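Betreff: Re: [Teeküche] Snacks und Besteck in die Schalen sortieren
Von: Arnout Declercq
Datum: 23. Apr. 2025

Hallo zusammen,

ich antworte gleich unter den Punkten. Der Tisch ist noch nicht fertig sortiert. Die Päckchen liegen zusammen in einer grauen Schale, die Kekse in einer zweiten. In der dritten sind ein Löffel und das Teil mit dem grünen Griff. Die Dose und zwei weitere Löffel haben noch keinen Platz.
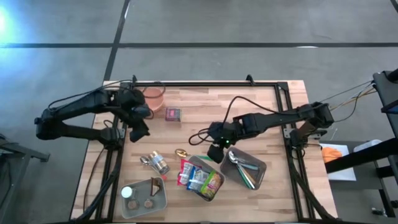 1. Schalen

> Yufang Han schrieb:
> Brauchen wir für die Kekse wirklich eine eigene
> Schale? In Doltidham lag alles in einer. Und was
> kommt in die runde Schüssel?

Ja, eigene Schale bitte. Der Flaschendeckel soll da aber wieder raus. Die terrakottafarbene Schüssel bleibt hinten links stehen, da kommt im Mai das Obst rein. Päckchen bitte nicht daneben ablegen, sondern gleich einsortieren. 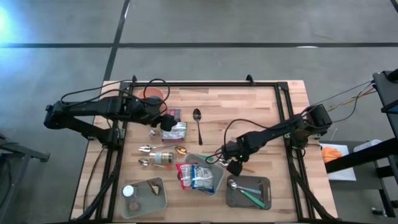 Arnout Declercq
Einkauf und Teeküche, Brurness

2. Nachbestellung

Die Bestellung 2492 ist raus, geliefert wird in 4 Kartons. Wer noch etwas braucht, schreibt es bis Anfang Mai hier in die Liste. Löffel haben wir genug.

Gruß
Arnout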